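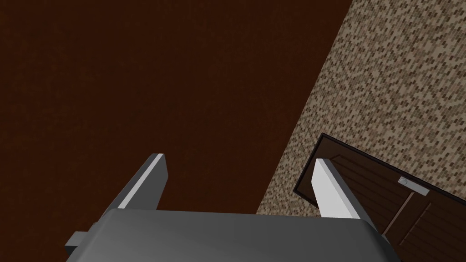

Ticket: shared printer on 2nd floor drops off network after sleep
Status: open, waiting on vendor
Priority: medium
Site: Bélanger building
Opened: February 27, 2018

Problem
Varkton laser printer goes offline in the queue once it has been idle a while. Panel still says Ready. Jobs pile up, nothing prints. Power cycle brings it back, then same thing again after lunch.

Users affected: front office, billing. Billing has statements to get out so they are calling a lot.

Log

09:10 Walked over. Printer on, panel Ready, cable seated, link light on. No ping from my laptop or from the print server.

09:20 Power cycled. Ping ok, queue drained by itself. 29 jobs, mostly the same report sent over and over. Deleted the repeats I could catch.

09:45 Checked address. Set to DHCP, lease looked short. Put in a reservation on the server, restarted printer, picked up the right address.

10:30 Offline again. So not the lease. Leaving the reservation in anyway.

10:40 Swapped patch cable and moved to a differnt wall jack. Came back after restart.

11:35 Offline. Same symptoms. Link light on, no ping. Switch port shows up but at 10 meg, should be 100.

11:50 Sleep timer was at 15 minutes. Turned sleep off in the panel menu. Menu went back to 15 after the restart, had to do it again from the web page. Admin password is the one on the Nitutach sheet, not the default.

13:30 Still up. Sent test page, fine.

14:50 Still up. Billing says ok. Told them to stop resending jobs if one is slow.

15:20 Opened case with Urkavau support. They want the firmware version and a config page. Sent both. First reply was the standard "reinstall the driver" mail, wrote back that it doesnt answer ping so driver isn't it.

16:05 They say there is newer firmware, sleep fix not listed in the notes. Don't want to flash it in the middle of billing run. Will do it first week of March after hours.

Workaround for now
Sleep off, fixed address, green energy setting off too. If it drops again: power button, hold 3 seconds, wait for the panel to go dark, turn back on. Do not pull the plug.

To do
- flash firmware
- turn sleep back on, leave it overnight, ping in the morning
- check if the 3rd floor unit has same timer
- put old patch cable in the scrap box, clip is broken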